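## News from the Otter Pool

Grota, our older female river otter, is back on exhibit after spending most of September behind the scenes. She had a cracked upper canine, which Dr. Yolanda Collado removed under anesthesia. The procedure took just under an hour. Grota was up and calling for fish by late afternoon, and she went back to whole smelt the following week. Until then her food was cut up or ground, and she let the keepers know what she thought of it by pushing the pan back under the mesh.

Her companion, Garrido, stayed on exhibit the whole time. The two could hear and smell each other through the shift door, and keepers traded their bedding every morning so the scents stayed familiar. When the door was opened again there was some chattering and a short chase around the log, then both animals went into the water. They have slept in the same den box every night so far.

Otters are hard on their teeth. They crack shell, chew on rocks, and in Grota's case have a long history with one corner of the den box. Keeper Iñaki Montoya has been working with both otters on an open-mouth behavior at the training window. The otter puts its front paws on a bar, opens wide, and holds until the whistle. Garrido can hold for seven seconds. Grota is at two and would rather skip to the fish. 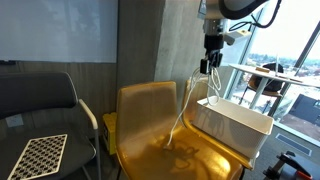
The open-mouth work matters more as the otters get older. River otters in the wild often live eight or nine years, and animals in human care can go well past that. Grota came to us as an orphaned pup and her exact birthday isn't known, but her records put her among the older otters in the region. She now gets a joint supplement in her morning fish, and a second ramp has been added on the shallow side of the pool. She uses it mostly for sunning.

The other change at the pool is the filter. The old sand filter was replaced while Grota was off exhibit, and the water is clear enough now to see the bottom from the upper railing. Cayetano Casado and Unai Villanueva did the plumbing. The underwater viewing window will be closed for two mornings later this month while the seal is checked.

Our fall adoption drive has brought in 1,026 symbolic otter adoptions to date. Adoption packets include a photo card, a fact sheet, and a paw print made by Garrido (nontoxic paint, his choice of color). If you adopted and haven't received a packet, please leave your name and mailing address with Telmo Nieto at the front desk.

Otter feedings are at 10:30 a.m. and 2:15 p.m. Training sessions are held at the window after the afternoon feeding, when the otters feel like it.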